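Search this site Search Enter keywords

4.2 House rules for tabletop trials

Most of the guidance on sharing a bench with a manipulator was written for people who build cars. It assumes a fence, a light curtain and a supervisor with a lanyard. Our bench has a toaster oven on it. We therefore wrote our own rules, which we call the Womavton sheet after the corridor where it was first taped up, and we report them with the grudges intact.

The first draft ran to 15 rules. Kandpal argued that no operator had ever read past the third, and a quiet check of the sign-off forms bore him out. The present sheet has 13, and we don't claim this as a triumph.

Rule 1 covers reach. Before the arm is powered, the operator marks the furthest point the gripper can get to and keeps coffee on the other side of it. Rule 2 covers cables. Any loop has to clear the work surface through the full range of motion, and this is checked by moving the arm slowly, with the operator watching the cable and a second person watching the operator. Rule 3 says the second person may not be on the phone.

Rules 4 to 7 deal with props. We allow toy food and light cookware, laid out with open space around each item so that a failed grasp has somewhere to go. Appliances stay unplugged, and the plug is kept in view. Sun-ja Kong added the line about the plug after finding that "unplugged" meant different things to different members of the group - in one case, "switched off at the wall, I think". Nothing on the bench may be edible, a rule which has cost us some goodwill on Monday mornings.

Figure 3. A toy kitchen layout under the Womavton sheet, with the gripper at the rim of the green colander.
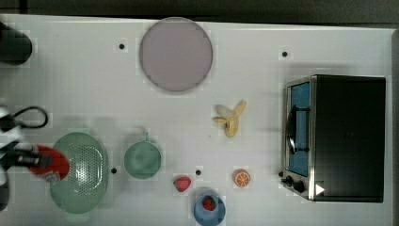

Rules 8 to 11 concern stopping. A trial ends when the operator says "stop", when the second person says "stop", or when anyone in the room says anything loud enough to be mistaken for it. We tried the Sonda checklist here, with its 2 grades of halt, and found that people spent the useful part of an emergency choosing between them. Tripathi's colour-coded cards had the same trouble, and they also went missing. One word has worked better, although it does make ordinary conversation in the lab a bit stilted.

Rules 12 and 13 are about the log. Every stopped trial is written up before the next one starts, including those stopped for silly reasons. The Cluvel template we inherited had a field headed "Root cause" and a box large enough for four words, so our early entries mostly say "arm went too far". We have since made the box bigger. Entries are now longer, and a fair number of them still say that the arm went too far.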